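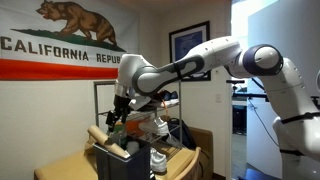 Emptying the bin, part four: cables

2/4/25

The last post ended with the arm bolted down and nothing on the end of it. The gripper is on now, and most of the time since has gone on cable.

I had the gripper's cable zip-tied to the shell, which was fine until the wrist turned past a certain point and pulled the plug half out. It did this three times before I worked out what was going on, because the plug would seat itself again when the arm came back. The log just showed the gripper dropping off and returning. I blamed the driver first and lost two evenings to that.

Zip ties are gone. I'm using black straps now, one on the forearm and two back on the thick part of the arm. They hold well enough and I can shift them without getting the side cutters out. The rule I've settled on is to drive the arm to its worst pose by hand, leave a bit of slack at each joint, and only then do up the straps. I did it the other way round to start with and had to redo the lot.

The task is the same as before. Reach down into the grey bin, take hold of one thing, lift it clear, put it down on the table side, go back. I picked a bin because I thought the walls would make it easy to know where everything was. The walls are the problem. If something is lying close to one side, the fingers need to come in at an angle and the wrist fouls the rim before they get there.

Gun-woo Jang, who has a much tidier version of this going at Werkura, told me to stop approaching from straight above every time and let the planner pick from a handful of tilts. I gave it five. That helped with anything near the sides and made the middle slightly worse, as it now sometimes picks a silly angle for an item it could have dropped straight onto. I need to weight them.

Clear plastic is still bad. There is a see-through tub in there which the depth data treats as a hole most of the time. The cardboard tube is the opposite, very easy to find, but it's long enough to lean over the rim and I have the software set to ignore anything above rim height. So the end you would grab doesn't exist as far as the arm knows. I'll raise the cut-off and see what breaks.

Numbers, for anyone following along. I've logged 1038 attempts since November. The target before I change the gripper fingers is 2000, so a way to go yet. I cut the speed for all of these and will probably keep it there, as the shoe rack is right behind the bin and I don't want the elbow learning about it the hard way.

Things still to do:

Put a proper strain relief on the plug -- I have the part, it needs a bracket
Weight the five tilts
Raise the height cut-off
Fix the bin to something so it can't creep
Write down the strap positions before I forget them

The bracket is drawn and I'll print it this week if the Kereama filament turns up.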